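Zuletzt aktualisiert: 2020-08-21

Ferienwohnung Helia, Skalitetti: Unsere Sicherheits-Checkliste vor jedem Gästewechsel (mit Anmerkungen)

Seit wir die Helia vermieten, werden wir von anderen Gastgebern im Ort immer wieder gefragt, was wir beim Wechsel eigentlich alles durchsehen, und weil ich am Telefon gern vom Hundertsten ins Tausendste komme, habe ich die Liste jetzt endlich einmal ordentlich abgetippt. Sie ist über die Jahre gewachsen und hat deshalb keine besonders strenge Reihenfolge, aber wir gehen sie so durch, wie man durch die Wohnung läuft, also von der Haustür bis ins Schlafzimmer. Druckt sie euch gern aus, streicht, was ihr nicht braucht, und schreibt dazu, was bei euch fehlt.

Eingang und Treppe

[ ] Außenlicht geht an, Bewegungsmelder reagiert schon am Gartentor
[ ] Handlauf fest, auch ganz unten
[ ] Fußmatte liegt flach
[ ] Schlüsselkasten schließt, Code geändert

Anmerkung: Der Handlauf war bei uns im Mai locker, und zwar genau an der Schraube, an die man nie fasst. Seither rüttle ich einmal oben und einmal unten, das dauert keine Minute. Die Reparatur samt neuer Trittkanten hat uns am Ende 579 Euro gekostet, was mich damals ordentlich geärgert hat, aber die alten Kanten waren wirklich glatt.

Küche

[ ] Herd: alle Platten kurz an, alle wieder aus
[ ] Löschdecke hängt neben der Tür
[ ] Zuleitung vom Wasserkocher ohne Knick
[ ] Filter der Dunsthaube nicht fettig
[ ] Reinigungsmittel im oberen Schrank, Kindersicherung rastet ein

Anmerkung: Die Löschdecke hing bei uns lange direkt über dem Herd, und erst ein Gast, der wohl bei der Feuerwehr war, hat mich freundlich gefragt, wie ich da im Ernstfall drankommen möchte. Recht hatte er. Bitte hängt sie dorthin, wo ihr auf dem Weg nach draußen vorbeikommt!

Bad

[ ] FI-Schalter mit der Prüftaste ausgelöst und wieder eingeschaltet
[ ] Duschmatte ohne Risse, Saugnäpfe halten
[ ] Haltegriff sitzt
[ ] Warmwasser: Mischer lässt sich bis kalt zurückdrehen
[ ] Türschloss lässt sich von außen notöffnen

Wohnzimmer und Flur

[ ] Rauchmelder: Prüftaste drücken, Ton abwarten
[ ] Fenstergriffe im Obergeschoss abschließbar, Schlüssel am Haken
[ ] Keine Steckdosenleiste in einer anderen Steckdosenleiste
[ ] Kaminofen kalt, Ascheeimer leer und mit Deckel
[ ] Notfallblatt mit Adresse und Nummern gut lesbar

Anmerkung: Beim Notfallblatt bitte auch die Adresse der Wohnung groß draufschreiben. Wer im Urlaub ist, weiß meistens den Namen des Hauses, aber selten die Straße. Die Nachbarwohnung Dromolari hat unser Blatt übernommen und noch eine kleine Wegskizze dazugezeichnet — sehr hübsch geworden, die hätte ich auch gern.

Schlafzimmer

[ ] Lattenrost: keine gebrochene Leiste
[ ] Nachttischlampe steht frei, Birne nicht zu stark
[ ] Weg vom Bett zur Tür frei
[ ] Matratze, Laken und Kopfteil abgesucht
[ ] Kopfteil fest verschraubt
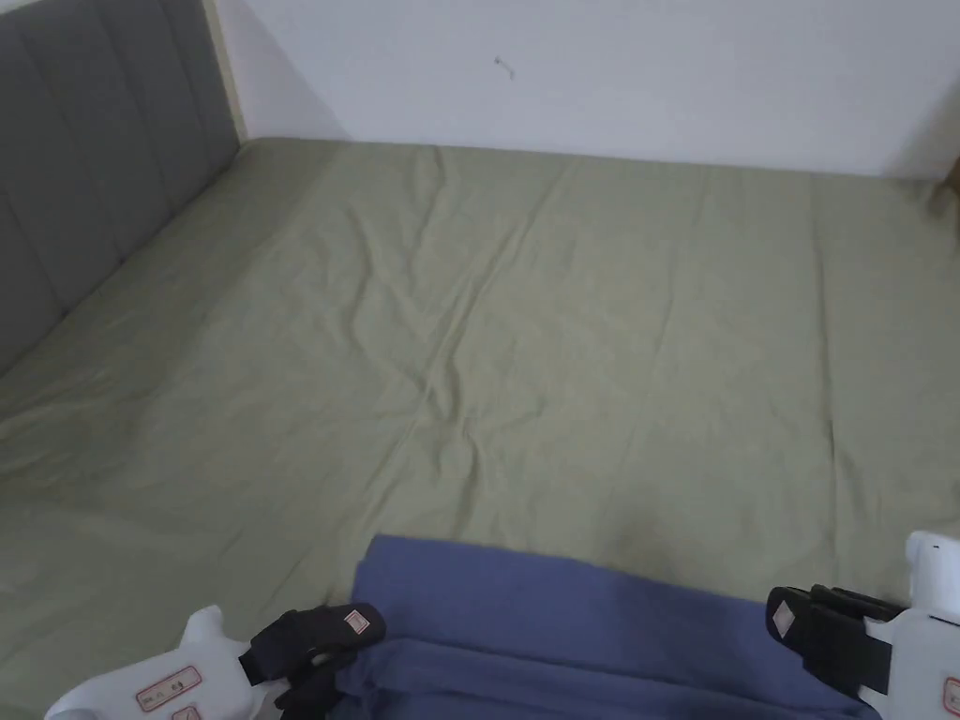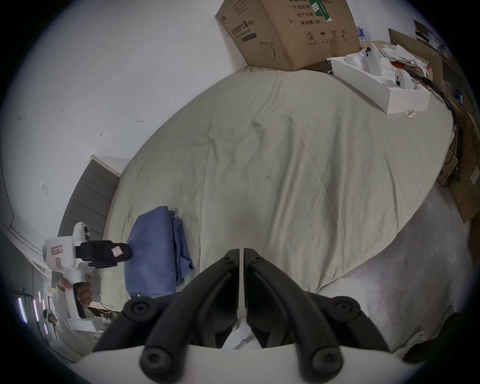

Anmerkung: Für das Schlafzimmer nehme ich mir inzwischen die meiste Zeit, obwohl es der kleinste Abschnitt der Liste ist. Früher habe ich dort nur frisch bezogen und die Kissen aufgeschüttelt, bis mir eine Kollegin aus dem Vermieterkreis von vergessenen Haarnadeln und einer Rasierklinge erzählt hat. Jetzt streiche ich zuerst mit der flachen Hand über die ganze Fläche, und bei einem Bezug mit so vielen Falten wie auf den beiden Fotos ziehe ich ihn vorher glatt. Dann kommt das Kopfteil dran. Ist es gepolstert und senkrecht abgesteppt wie das graue auf dem ersten Bild, fahre ich jede Rille einzeln mit der Taschenlampe ab, von oben nach unten, und schaue auch dort, wo das Polster an die Matratze stößt. In solchen Nähten sitzt der Staub, und Bettwanzen mögen sie leider auch. Zum Schluss noch einmal kräftig rütteln, wie beim Handlauf.

Zum Abhaken am Ende

[ ] Mängel ins Heft eingetragen
[ ] Verbandkasten vollständig, Datum geprüft
[ ] Rundgang außen, Mülltonnen zu

Kommentare (3)

Gast: Danke für die Mühe! Bei uns steht noch »Hochbettleiter eingehängt« auf der Liste, vielleicht ist das für Familienwohnungen etwas.

Haus Imrie: Wir machen das fast genauso, prüfen aber die Rauchmelder nur alle zwei Wechsel. Ist das zu wenig?

Team Helia: @Haus Imrie: Ich drücke lieber jedes Mal, man steht ja ohnehin im Flur. Und die Hochbettleiter kommt in die nächste Fassung, vielen Dank!

Kontakt | © Ferienwohnung Helia, Skalitetti | Nach oben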